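Home | Lists | Archive | Search | Help

Filed under: Hand tools and grippers

Gavcombe Grippers list
Message 3198
August 4, 2024
Re: Pads on the hand-held units

In message 2961 a list member wrote:

> We have only used the Feltus pads on hard boxes. Has anyone tried
> them on soft or odd-shaped things, and do they mark the goods?

I put the blue textured pads on at home and worked through a tray of groceries on a cloth-covered table. The tray has small cartons, a potato sort of thing, some fruit and some greenery in it, so it is a fair mix.
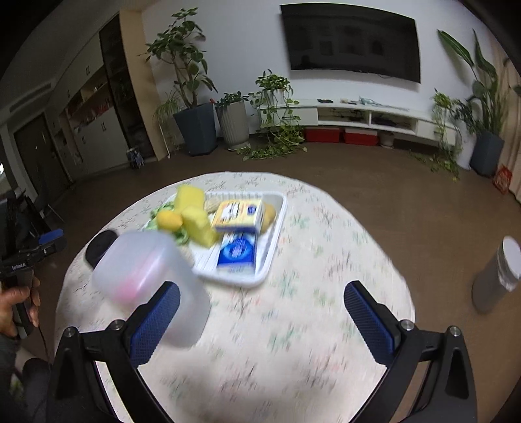

1. Cartons

Both sets of pads held these well. The Feltus ones let me take a box by its edges with less squeeze. The smooth Wosutis pads needed a second try on anything tilted.

2. Round and soft things

Fruit was fine if I came in level. Coming in from above, it rolled out of the Wosutis pads. I found no marks from either set.

3. Wide containers

Open the jaws fully before you get near the tray, or you will knock the rim. I did it twice.

I have not tried the Suwannarat controller yet. If anyone has settings for it, please post them to the list.

Recent messages
- 1316 revisited: camera mount screws
- Suwannarat controller, first start
- Cable too short on left unit
- Wosutis pads: where to order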